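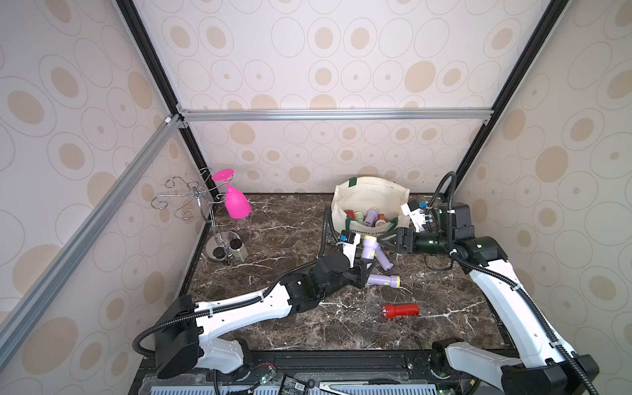 Test setup with both arms, flashlights on the table and the tote bag at the back.

Review: Podar parallel gripper with triangular fingers, compared to Jurside standard fingers

I bought two Podar grippers in January and have used them almost every day since then, so I think I can write something useful now. Before this I had the Jurside grippers on the same arms. English is not my first language, please excuse if some sentence is strange.

My task is always similar. Things lie on the table and the arms must put them in a bag. For this review I used small flashlights, because they are round, smooth and they like to roll away. Many reviews test a gripper with a foam cube, and I do not learn much from a foam cube.

Fingers

The finger plates on the Podar are black and triangular. At first I did not like this shape, it looks like there is not enough surface to hold anything. On a flashlight lying on its side it works better than the flat Jurside fingers. The narrow end goes down beside the body without pushing the next object. When two flashlights lie near each other, the Jurside fingers usually moved both of them and I had to start again.

I did 76 picks with each type, same table, same flashlights, same person driving the arms. Podar dropped or missed 17 and Jurside 51. Most of the Podar failures were when I took the flashlight too close to the head, where it is thicker. If you grip in the middle of the body it is quite safe.

The table is a glossy marble pattern, dark with white veins. It is a difficult surface for picking, everything slides on it. On a rubber mat the difference between the two grippers was much smaller, so if you work only on a mat you maybe do not need to change.

Putting things in the bag

The bag is canvas with an open top. Dropping the first few flashlights is easy. When the bag is already full of them, the gripper has to open in a small space, and here Podar is a little worse. It opens wide also when you do not need it, and the plates push the other flashlights. There is a setting for the maximum opening in the Sutherland controller, but the manual explains it in one line only. I found it after two weeks.

Hanging a glass

I also tried a plastic wine glass on a rack with hooks. The glass hangs upside down by its foot. Podar can hold the stem, but the force must be set very low, and on the lowest step there is some vibration. Jurside was softer here and I preferred it.

Cables

The corrugated conduit needs a big loop above the arm. I made the loop too short the first time and the wrist could not turn fully. Leave more than you think. With two arms, also check that the loops do not touch when both grippers reach for the bag.

Price and support

I paid 800 for the pair from Gernance, with the mounting screws included. Delivery was slow but the box was packed well. One finger plate came with a rough edge, I wrote to them and they sent a new one without questions.

Good: narrow fingers, strong grip on round objects, easy to change the plates.
Bad: short manual, vibration at low force, opens too wide from the factory.

I give it four of five. I keep the Jurside pair in the drawer for glasses and other thin things.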